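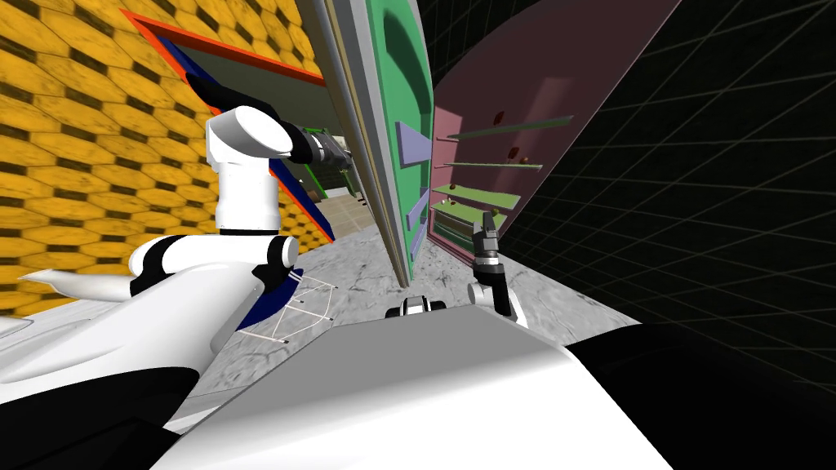

Brown grout drying blotchy, can I save it?
groutdoubt, 7 Aug 2025

I grouted our laundry room floor last weekend and it dried about five different shades of brown. We're in Plirkport, it's been humid, and this was my first time using a dark color. I've done white grout twice before and never had a problem. What I wanted was that honeycomb look with the rounded hexagons and dark brown seams, like the yellow wall up top, only on a floor and in a quieter tile color. What I got is chocolate in the corners, milky tan in the middle, and something close to gray by the door. The bag is Sevex sanded, color "Walnut," and I paid 38 dollars for it at Bisgaard, so I'd really like to not buy another one! I mixed it with a drill and a bucket and I'll admit I eyeballed the water on the second batch. I also wiped it down a lot because I was scared of haze. Do I have to scrape it all out? Or is there some way to even up the color? My husband says it looks "rustic" and I don't want rustic.

walkinshowerdad

Put the scraper down, you're most likely fine. What you've got sounds like two things at once. The milky part is probably minerals coming up to the surface as the water dries, and you get more of that when the mix is too wet or when the sponge is dripping. The darker corners are just where you wiped less. Dark grout shows all of this and white hides it, so your first two jobs may have had the same thing going on and you never saw it.

Try a small patch by the door first. Plain warm water and a stiff nylon brush, then dry it with a towel right away. If the tan lifts even a little, you're dealing with surface stuff. After that you can step up to a sulfamic acid cleaner mixed weak, but ONLY if your tile is ceramic or porcelain. Don't use it on marble or limestone or you'll have a whole new thread to post. Wet the floor first, wear gloves, open a window, rinse more than you think you need to. And never mix it with bleach.

I did my shower floor this way and got it most of the way there. It still wasn't perfect, so I ended up going over it with a colorant anyway. 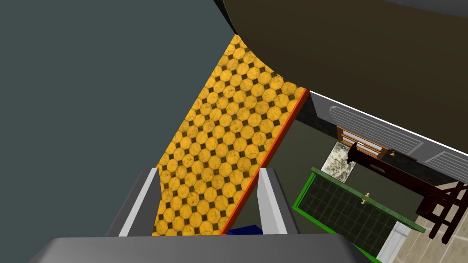 How long should new grout sit before you use a colorant on it?
Go by the colorant bottle first. Mine said 3 days for cement grout, and I gave it longer because the basement was damp and I didn't trust it.

I used Flasia, the brown one, with an old toothbrush. Work in small sections and wipe the tile before it sets up. I let one section go while I was on the phone and spent the rest of the evening with a scrub pad — learn from me. One bottle did the whole shower floor with plenty left over, and it goes on as a sealer too, at least the kind I bought.

sandedorunsanded

Scrape it. I've been tiling on the side for 27 years and colorant always wears off where people walk. Just redo it and measure the water this time.

mudroom_mess

I wouldn't go straight to scraping. It's miserable work and it's easy to chip the tile edges, especially on hexagons where every joint is short and you keep changing direction. But I do agree about the water! Weigh the powder, measure the water, and mix all the batches exactly the same. If you need more than one bag, stir the dry powder together first so the color matches. Use cool water, let it rest a few minutes, stir again, and don't add more water when it starts getting stiff. Wring that sponge out until you think there's nothing left in it.

Also, look at it at night with the lights on before you decide. I hated my floor for almost a week and then we painted the walls and hung the door, and the floor stopped being what I looked at. Our paint is pretty close to this one, if anybody's picking colors.

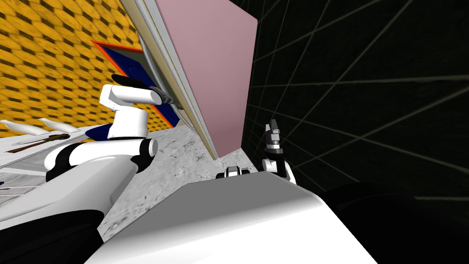 Dusty pink door panel, white edging.

If you do end up using a colorant, go one shade darker than the bag. It covers the light patches a lot better, and the corners will blend right in.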